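The Measuring Glass

My aunt left me the house at Ulldale, the debts on the house at Ulldale, and a beaker. The beaker came wrapped in two tea towels and a page of the local paper, and I'll admit that on the July morning I unwrapped it I was more pleased with it than with anything else on the list.

She had brought it home from Horedico, where she worked in the dye lab for 17 years, back when Horedico still made its own colours and the creek below the works ran a different shade according to the season's orders. They let her choose something when the lab closed. The other women took stools, mostly, and one took the clock — a lovely clock, I saw it once — but my aunt took the glass, and carried it home on the bus in her lap with both hands around it as though it were full.

It lived on the kitchen table after that, and it was used for everything. She measured stock in it, and vinegar for the pickles, and the water for the rice, and in spring it held whatever was flowering along the back fence. She made her lemon cordial in it, stirring with the handle of a wooden spoon, and poured it out by the little lip without spilling a drop. I never managed that. I still don't.

What I loved as a child was the word printed under the top number. I had only just learned to read and I sounded it out over my porridge, APPROX, and decided it must be the name of the man who made it. For a good year or so I believed in Mr Approx. I gave him a grey moustache and a shed out at Bangash, and a dog, and I used to ask after him. My aunt never corrected me. She would say he was keeping well, thank you, and that he'd had a bit of trouble with his roof.

When I was older and embarrassed about it she told me it was the most truthful word in the whole lab. They had instruments there that could weigh a breath, she said, and every one of them drifted, and every one of them had to be coaxed back of a morning before anyone had finished their tea. The beaker made no such claims for itself. It would get you to the neighbourhood, and you walked the last bit on your own.

The man from Lalleo came to value the contents at the end of the month. He was very civil. He offered me up to 3,000 for the dresser and 100 for the chairs, and he wrote it all down in a small careful hand, and then he stopped at the table and looked at the glass for a while.

"And that?" he said.

I told him it wasn't going. He nodded, and closed his book, and asked whether there was any chance of a cup of tea, so I put the kettle on and went looking for a lemon.
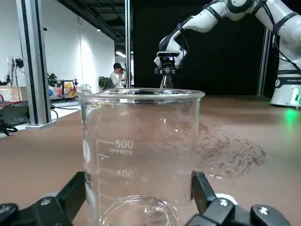 The glass on the brown tabletop, with Mr Approx's name still under the 500.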